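Home | News | Authors | Events | Submissions | Contact

Mollah Poetry Prize: shortlist and reading

The Mollah Poetry Prize received 243 entries this year, of which 33 were written in a language other than English and submitted with a translation. The judges, Hina Janjua and Ehsan Satti, have selected 20 poets for the longlist. Each will be notified by letter before the end of August.

Fouzia Soomro's second collection, Salt Ledger, has been named an Honour Book. The judges commended its long central sequence on the death of a grandmother and the plain speech of its closing poems. 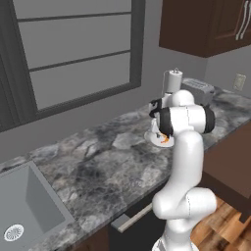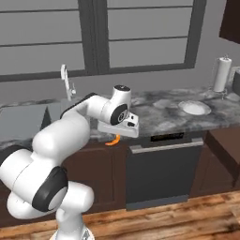
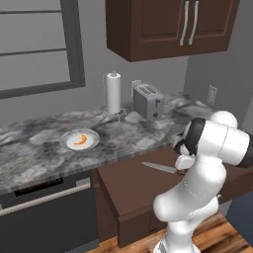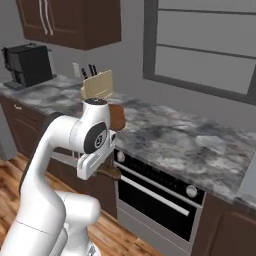

Reading at Drokley Hall

Bushra Mohmand will read from her translations at 7 p.m., followed by Nusrat Janjua, whose chapbook was published by Utik Press in the autumn. Admission is free for members. Copies of both books will be available at the door, and the authors have agreed to sign them after the program.

Members who wish to take part in the open reading are asked to register with the secretary beforehand. Poems should be no longer than 20 lines. Previously published work is welcome provided the original publisher is acknowledged.

Recent items

Mamell Fellowship: applications now open
Notes on translating the ghazal
Changes to membership fees
Utik Press: autumn list
Letters to the editor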